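Wombridge teachers try short video tasks in English classes

2025-05-18

English teachers at five schools in the Wombridge district have finished a spring trial of short video tasks for students who are learning the language. The trial began in March and took in 147 students in grades six through eight.

Each week the students watched a clip on an everyday topic, wrote down new words and recorded a spoken reply on a school tablet. Clips ran no longer than two minutes.

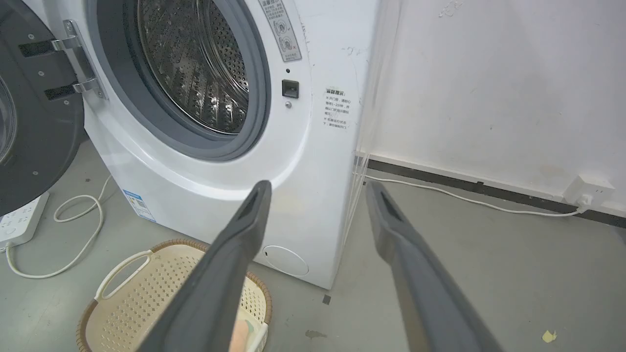
Kelly Meireles, who teaches seventh grade at Arthorpe Middle School, said the recordings helped her quieter students most. "They can try a sentence four times before I hear it," she said. "In class they get one chance."

Teachers also reported problems. Two schools had weak wireless service, and some students had to finish their replies at lunch – a few gave up on them.
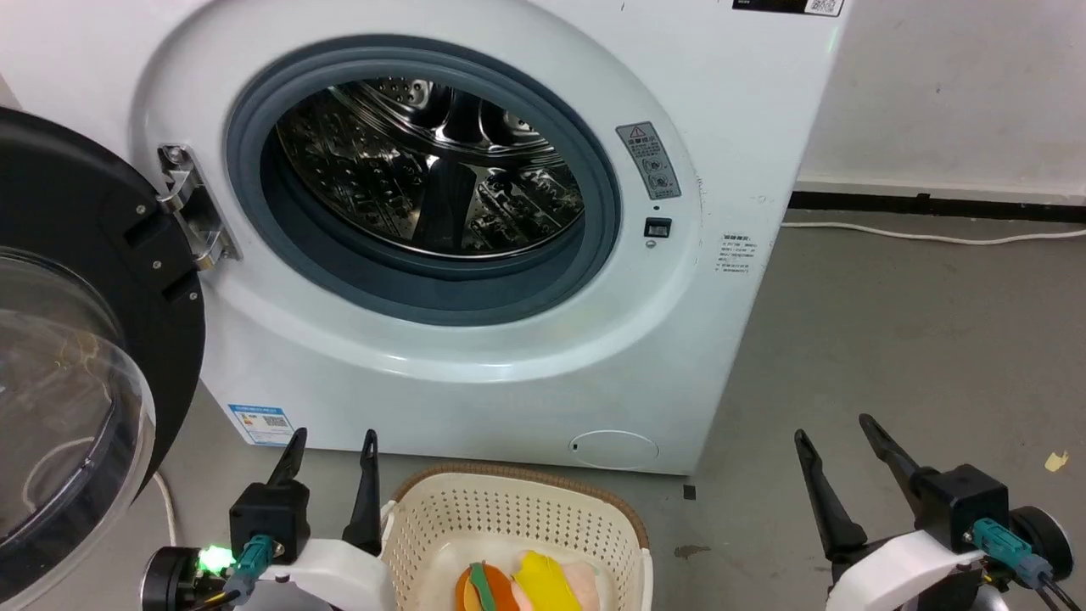

The lessons were written by Nghĩa Đỗ, the district's language coordinator, with help from teachers at Lins Elementary. The word list that goes with them has 1000 entries, sorted by topic and grade level.

The district plans to offer the tasks again in the fall and will add a set for adult evening classes. Teachers who want to take part can sign up through the district office until the end of the school year.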